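Zaltberg to replace glass and paper with reusable plastic tableware at municipal canteens

2021-03-30

The town of Zaltberg will move its municipal canteens to reusable plastic tableware from May, under a supply and washing contract awarded to Visen. The contract covers 821 place settings, each made up of a plate, a bowl and a cup, and runs for 2 years with an option to extend.

Paper cups and coated paper bowls now in use will be withdrawn when existing stock runs out. Glass will be kept for council receptions only. The town's purchasing office said the change was decided on washing cost and breakage, and that weight was a secondary factor in the scoring.

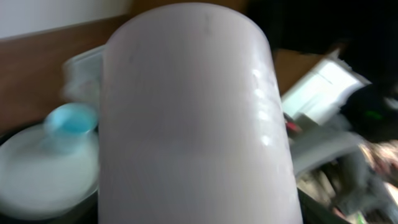 Wieczorek, the losing bidder, said in a written response that the scoring gave too little weight to drying time, and that plastic leaves a dishwasher wetter than glass or china at the same program setting. The firm does not plan to contest the award.

Drying is the main technical issue in the tender documents. Plastic holds less heat than ceramic after the final rinse, so water on the surface evaporates more slowly. Items stacked before they are dry trap moisture between them, which can lead to odor and to rejected loads at inspection. The tender requires all items to be air-dried on open racks for at least 40 minutes after the cycle ends, with no towel drying. Cups must be placed with the opening down. Bowls must stand at an angle so that the foot ring does not hold water.

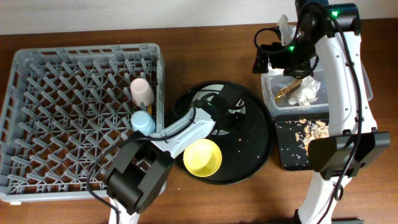
Rack loading is also specified. Kitchens may not mix cups and cutlery in the same row, and racks may not be filled beyond the pegs. The rinse aid dose must be set separately at each site according to local water hardness. The eastern district draws on a harder supply than the rest of the town, and the machines there will be fitted with softeners before the changeover.

Food scraps will be separated by hand before washing. Staff will scrape trays and plates into a lidded bin, with shells, pits and bones kept apart from soft waste. The soft fraction goes to the composting plant operated by Selleno, which has set a limit on hard material because it wears the shredder blades. 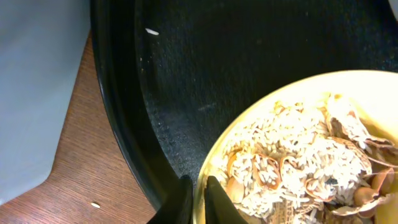 Selleno confirmed the limit and said that nut shells break down much more slowly than cooked grain and should go in the hard fraction. Loads over the limit will be returned to the kitchen that sent them, and the cost of the second trip will be charged to that kitchen's account.

Visen will inspect the tableware at fixed intervals and remove items that are cracked, warped or deeply scratched. Stained items may stay in service if the surface is intact. Replacement stock will be held at the central kitchen, and the supplier must deliver against a shortage within 2 working days.

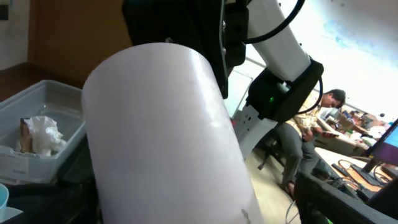

The inspection sheet separates surface marks from damage. Scratches are checked with a fingernail under direct light, and any scratch that catches the nail is grounds for removal. Marks that do not catch are recorded and the item is washed again. Faint smudges and a small dark mark, as on the white container shown, would be put in the second group if the surface under them is smooth. Items that fail the same check after a second wash are withdrawn.

Kitchen staff will receive the loading and inspection instructions before the changeover in May. The full tender file can be consulted at the purchasing office during opening hours.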